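**From:** Taras Panasiuk
**To:** Silier users list
**Date:** Wednesday, February 5, 2025
**Subject:** Re: [silier-users] How many takes before you train?

On Tuesday, Hryhorii Kravets wrote:

> Hi all, we're setting up at Custthorpe to collect examples of PC teardown, mostly drives and small boards. We have 438 takes so far and the policy still wanders off when it gets near the cables. Do we just need more, or are we collecting the wrong thing? How does the Saltska group do it?
>
> Hryhorii

Hi Hryhorii, and hello to everyone else who has been quiet since December!

I'm so glad you asked, and I'm sorry this will be long (Tkachuk readers will know me by now). We had the very same wandering at 762 takes, and I was all set to push on to 1,000 before I sat down one evening and watched a good pile of them. Most of ours started from the same arm pose, so the policy had hardly seen a bad approach. Let me go through what we changed.

### Start in awkward places

We now begin plenty of takes with the gripper already low over the wiring by the drive bay, and ask the operator to find a way from there. It's slower and people grumble a bit, but those are the takes I'd keep if I had to throw out the rest.

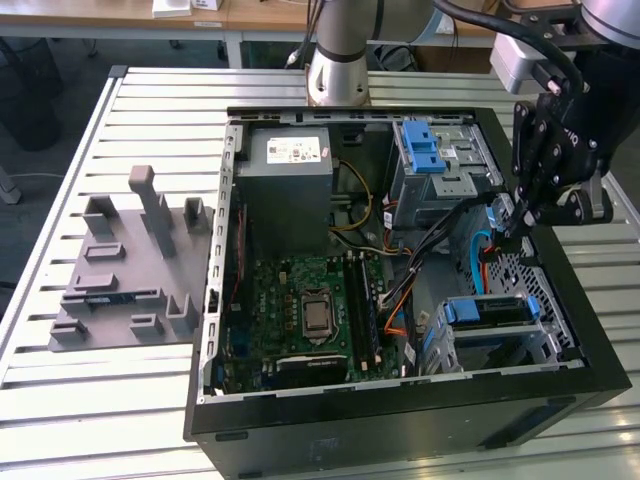
### Give every part a home

Our gray fixture sits on the table to the left of the tower, and a drive stands upright in it, blue carrier and all. Once the operators knew where things belonged they stopped hesitating, and the pauses had been hurting us more than I'd guessed.

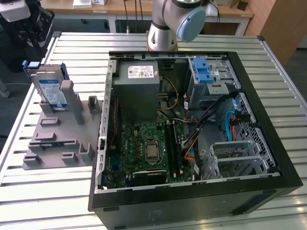 ### Look through the wrist camera

Please do this one before you collect anything more. The side view is lovely for people, but the fine lining up happens at the wrist, and you want the holder and the tips of whatever is going into it both in sight. 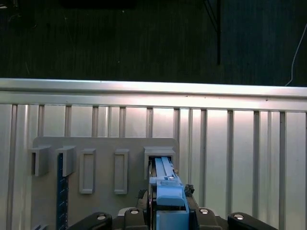 If they aren't, move the mount now, while you only have a few hundred takes to redo. We moved ours late and lost a good three weeks to it, and I still get teased.

The same goes for close work around the blue parts. I like to see both fingertips and the block they're heading for: 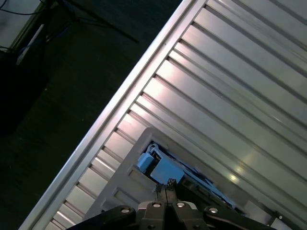

### Numbers, since you asked

We're at 3,192 takes now, but I wouldn't chase that. I'd do another hundred or two with mixed starts, train, and then collect only where it stumbles. Keep the fumbled takes too, as long as the operator recovers, and label them so you can leave them out later if you like.

Do write back with how it goes, and if you'd like our operator notes I'm happy to tidy them up and send them along. They're mostly my own scribbles, so give me a few days!

Warmly,
Taras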